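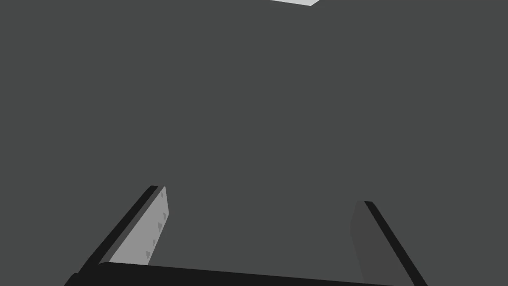 Figure 1. Wrist view in the simulator. Gripper open and empty, with one pale edge of an object just showing past the fingertips.

Teaching a Simulated Arm by Remote Control
Project report, Ebony Costigan and Tegan Tautahi
Team name: Maihi

What we wanted to do

Our idea was to teach a simulated robot arm to reach for an object and pick it up, without writing out the motion ourselves. One of us drives the arm by remote control, the computer records every move, and a learning program tries to copy us. We had both read about this before the course, but doing it is so much more fun than reading about it! Ebony wrote most of the recording code and Tegan did most of the driving, though we traded places a lot by the end.

Setup

We used a small simulator we called Limatdale and a control program called Buvidano, which turns the motion of a handheld controller into motion of the gripper. Squeezing the trigger closes the fingers and letting go opens them. The driver works from the wrist view only, and so does the learning program. We decided on that early, so that the program would never be asked to copy a choice we made using something it couldn't see.

The wrist view takes getting used to. Figure 1 shows how little it can give you: a lot of plain dark gray, and a thin light wedge at the top to tell you where something is. The left finger pad is bright and you can make out the little bumps on its inner edge, while the right pad is in shade and almost blends into the background. Tegan learned to steer by the left pad and trust that the right one was where it should be.

Recording demonstrations

Each demonstration starts with the fingers open and ends when the object has been lifted and held. Our final set has 1,638 demonstrations (we are very proud of that number, and so are our thumbs). We recorded in blocks of 10 minutes and then switched drivers. Anything longer and the driving got sloppy.

Our first batch in July had a problem we didn't expect. We both drove fast when we were sure of ourselves and stopped completely when we weren't, and the program learned to stop too. It would get partway there and just sit. We threw out that batch and made a rule to keep moving, even slowly, whenever the object was near the border of the view. We also started leaving in our small mistakes as long as we fixed them. Those turned out to be some of the most useful recordings we had, since the program got to see how to come back from a bad angle.

Training and results

The learning program, Avuvell, takes in the wrist picture and the finger opening and puts out the next small motion. We trained it 7 times with different settings and kept the version that did best on starting positions it had never seen.

The best version picks up the object on most tries when it starts in clear view. When only a corner is showing it does worse, but watching it turn toward that corner by itself for the first time was the high point of the whole project. We both yelled.

It still closes the fingers too early on some tries, mostly when coming in from the right. We think the dark right pad is part of the reason but haven't tested that yet.

Next steps

We want to add a light on the right side of the gripper, record a new set with it, and compare the two. Tegan would also like to try a second camera view. Ebony wants to let other students drive, to see whether the program copes with people who steer differently from us.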